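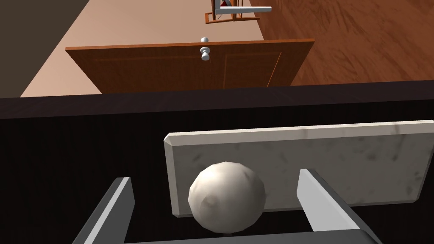
Fingers open, ball between them: a grasp in the simulated room.

By Ayuba Bonsu
May
23 shares | 2 comments

Khrystyna Stasiv wants me to guess when the robot is going to close its fingers. We're sitting side by side at her desk in Tosberg with a pot of tea going cold between us, and she has a run playing on the big monitor, very slowed down. I say now. Nothing happens. I say now again, a bit louder, as if that might help, and the fingers drift a hair to the left and stop. Then they close.

"You're both too early," she says. I ask who the other one is. "The old version. It would have gone when you went."

That wait is what I'd come to hear about. Stasiv and her small group have spent the winter on a method they call Levitley (named after a village where two of them once got stuck on a broken-down bus, and no, I couldn't get a better explanation than that). In plain terms, it teaches a robot hand to have a second look before it grabs. Most of the work happens in simulation, in rooms that exist only inside a computer, with furniture and floors and awkward lumps of stone put exactly where somebody wants them.

I'd assumed the rooms were decoration. She was quite firm with me about that!

"The hand sees through a camera, and the camera doesn't know what matters," she said. "There's a ball, and behind the ball there's a slab of marble which is nearly the same colour as the ball. Then past the counter you have a wooden floor, a chair, a cupboard door with shiny knobs. You and I throw all of that away without trying. The program has to learn to throw it away, and if you only ever show it a ball on a plain grey table, it never does."

So how does the second look work? I asked her to explain it as she would to her mum, and she said her mum was a surveyor and would want the long version, so I got something in the middle. The hand moves in as usual. When it thinks it's ready to close, it holds off and makes its guess about where the object is all over again, as though it had just arrived. It does this three times, with a tiny shift of the wrist between one guess and the next. If the guesses agree, it closes. If they don't, it moves to wherever they disagree least and starts the guessing again.

"People think the clever bit is the guessing," said Pylyp Pylypenko, who had wandered over with his lunch. "The guessing is the same as before. We didn't touch it. We only made it do its sums again from a slightly different spot."

Pylypenko builds the objects, and he's very fond of them. There are 23 in the test set and he'll happily talk you through the lot (I had to stop him somewhere among the bottles). A lot of them are rounded and lumpy and a nuisance to hold. The pale ball is one of his favourites. It's got flat little faces all over it and a speckled surface, and I told him it looked like a potato, which he took well.

"Potato is fine. Birger calls it the pebble. What I like is that it's nearly a sphere, so the hand thinks it knows what it's dealing with."

The result goes like this. With the old version, five of the 23 objects were what the group calls hopeless, meaning the hand failed on them more often than it managed. With the second look switched on, that came down to two. Both of the leftovers are very flat, and Stasiv doesn't think any amount of looking will sort them out. "You can look at a coin all day," she said. "You still need fingernails."

I wondered if the hand was simply doing better by being slower. It's the first thing anybody would ask, I think, and she had clearly been asked it before, as she pulled up another run before I'd finished. In this one the hand waits for the same length of time and does nothing with it, just hovers and then closes. All five hopeless objects stayed hopeless.

What did surprise her was the marble. They'd expected trouble from the far end of the room, all those glossy floorboards and bright little metal bits, and had put a lot of effort into changing those about during training. Birger Hellström then ran a set of trials in which he left the far end alone and only changed what stood directly behind the object. That made a far bigger difference.

"I was annoyed, to be fair," Stasiv said. "I had spent weeks on floors. I had a folder of floors! Birger did his thing in an afternoon and sent me one graph with no message."

Hellström, when I rang him later, remembered it a bit differently. "There was a message. It said 'sorry about the floors'."

I asked them all the same question at the end, which was whether any of this holds up on a real hand with a real stone in it. Pylypenko said ask Yaroslav. Yaroslav Semeniuk looks after the actual hardware, which lives at a workshop in Skarkow, and he's a good deal more cautious than the others. He has started on a handful of the objects and wouldn't give me any numbers.

"In the computer, the light comes from where you tell it," he said. "Here I have a window, and the window has weather in it. Ask me when I've done the whole set."

Would he bet on it, though? Long pause on the line. He said he'd bet on the ball.

When I rang off, Stasiv was back at her desk, scrolling through new slabs to put behind things. She wanted one with more streaks in it.

Share this
2 comments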